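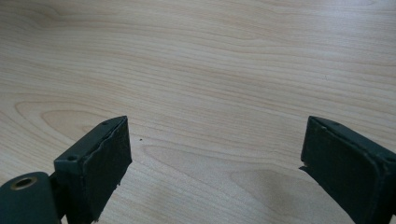 Esgate Reading Rooms, progress report to the Karken Fund, February

We have now opened seven of the 10 rooms you paid for. Attendance looks good on paper: 117 sign-ups. I would not lean on that figure. Around 40 people came back a second time, and Collus counts anyone who takes a leaflet.

Aleksi Laaksonen wants to extend evening hours at Rees. I have yet to see a reason to. The three remaining rooms are waiting on leases, and I doubt the dates the landlord has given us.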